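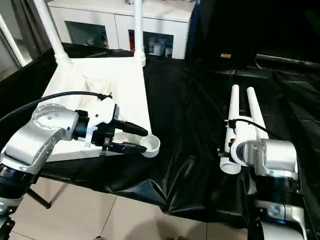
I've put off writing about the little white rack for weeks, mostly because I wanted to get it together properly first. It came from Lovstead, flat in a box, and Catriona Gourlay passed it on to me when she moved to a smaller flat. The instructions had gone missing somewhere along the way.

It is a simple enough thing. White poles, white joint fittings and a piece of white fabric that goes inside the base to make a sort of tray. I want it for scarves and gloves in the hall. I could have bought one ready made for not much more, but I'd said yes to Catriona by then.

I work on the table with a sheet of black plastic over it. White parts show up well on black, and the sheet saves the table top from scratches. It does wrinkle, so small parts end up in the folds, and I keep the smallest ones in a cup. Umesh Goel tapes his sheet down at the corners. I've tried that and found it a nuisance when I want to turn the work round.

My first go took 93 minutes, with a stop for tea. I had pushed the poles in before the base was square, so everything leaned. I took it all apart and began again with the base.
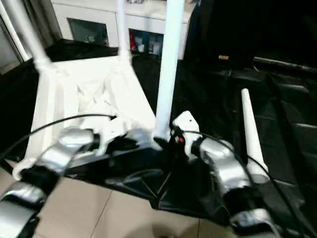
Page last changed: 2023-12-24

The second go went better. I pressed each corner of the base home and checked it before adding a pole. The joints are a tight fit and want a straight push with no twisting. If one sticks, pull it out and start it again. I had to do that with 3 of them.

The fabric was the slow part. It had been folded in the box and the creases were deep. Yuk-lan Fu told me to iron it on the coolest setting under a tea towel. I haven't done it yet, and I may not bother, as the gloves will cover it.
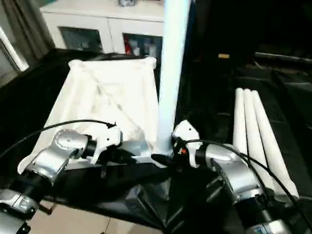 White pole, fabric cover and tubes on the black cloth.

If you've got one of these and still have the instructions, I'd like a copy. I think mine is the older kind, as Theerawat Tanasarn has one with clips on the poles and mine has none. Leave a comment below. I'll be back in January with the coat hooks.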